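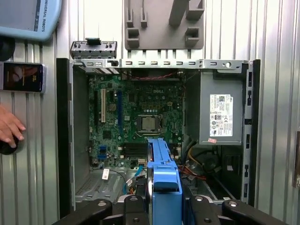 According to Serena Rinaldi, the pleats slip because the waist tie underneath is too loose, and tightening the cloth itself only makes the wearer uncomfortable. Check the tie before you start on this section.

4. Wrapping and pleating the Amard

The Grunonska long cloth is 536 cm from end to end, with a plain end and a decorated end. The plain end goes inside. Instructions for the Simiyu short cloth are in section 5.

4.1 Before you start

Press the cloth on the wrong side with a warm iron and let it cool flat. Put on the shoes you will wear for the event. The hem is set to the shoe, and changing from flats to heels afterward means starting over.

Caution: do not iron over the metallic border. Fold it clear of the iron or cover it with a dry cotton cloth.

4.2 First turn

1. Tie the waist tie at the navel with a flat knot. You should be able to slide 2 fingers under it.
2. Hold the plain end at your right hip with the border at the floor.
3. Tuck the top edge into the tie, working around the body to the left until you are back at the right hip.
4. Look in a mirror and check the hem. It should just touch the top of the shoe all the way around.

Note: if the hem dips at the back, pull up the top edge there and tuck it deeper. Do not pull from the front.
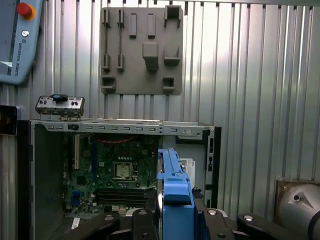 Kinley asked if the pleats can be made on a table the night before and clipped. They can, and for children it is the easier way. Use flat plastic clips, one near the top and one near the hem, and hang the cloth over a padded rail. Metal clips may leave a mark on silk.

4.3 Pleats

5. Bring the decorated end over the left shoulder and let it hang 60 cm down the back. Pin it lightly for now.
6. Gather the loose cloth at the front into pleats the width of your hand, each lying on the one before.
7. Shake the bundle once, holding it by the top, and line up the lower edges.
8. Tuck the bundle into the tie just left of the navel, with the open folds facing left.
9. Fasten with 3 safety pins – through the pleats and the tie, never through the skin side of the knot.

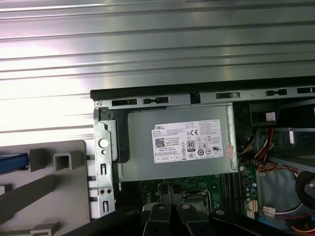
10. Go back to the shoulder and set the pin properly. Push it up from the inside so the bar is hidden, catching the blouse seam as well as the cloth.
11. Sit down, stand up and take a few steps. If the front rides up, let out a little cloth at step 8.

Caution: keep the hanging end away from candles and stove burners. On stairs, hold it over the forearm.

4.4 Taking it off

Remove every pin before you loosen the tie. Air the cloth on a rail for an hour, then fold along new lines. Cloth stored in the same folds from one January to the next can split at the creases.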